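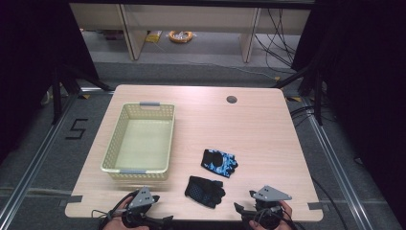

The job tonight is hand-held grippers, the pair we built in the shared workshop, and what it took to get usable recordings out of them. I'll keep to the build and leave the training side for questions. Each gripper has a gray triangular metal plate on top with small bolt holes in it, and black cables coming off it. The task on the table is a simple one: two gloves and a plastic basket with a handle at each end. Point out the strips of gray tape at the near corners of the table. I come back to tape later.

Slide 2. Who did what. Rosalía Villanueva drew the plates and the finger linkage. Margus Ots did the wiring and the recording software, which we call Brukov. I did assembly and most of the recording.

Slide 3. First version, called Gavitz. Printed top plate. It flexed when you squeezed hard, and the position readings drifted with it. We lost a month to that because we blamed the software. If you are building one, push on the plate with your thumb while watching the readout before you change any code.

Slide 4. Second version, Grareo. Metal plate, same hole pattern. Heavier. After half an hour your wrists know about it. Parts for the pair came to 221 dollars, not counting the screws and cable we already had.

Pause here. Someone usually asks about the triangle. Three mounting points sit flat without shimming. Four did not, at least with our drilling.

Slide 5. Cables. We tried going wireless and dropped too many samples. Cables get in the way, but you can see when one is unplugged. Leave slack at the elbow. Tie nothing to the table.

Slide 6. Why gloves. They fold, they slide, and they never land the same way twice. Blocks were too easy – we had 500 block recordings by August and they all looked alike. A glove makes you use both hands, one to pinch and one to steady. The basket gives each run a clear end.

Slide 7. Numbers. 3,735 recordings kept so far. Around 900 thrown out, mostly for tracking loss when one hand passed over the other. Margus has the breakdown if anyone wants it.

Slide 8. Tape. Mark where the table goes. Ours got moved by another group and we recorded a whole evening before Rosalía noticed. Those runs are in the thrown-out pile.

Slide 9. Next version, Montoya. Lighter plate, same bolts. Strain relief on the cable exit. Rosalía wants a softer fingertip and I would like to leave the fingertips alone – skip this if time is short.

Pass the spare plate around during questions. Get it back before people leave.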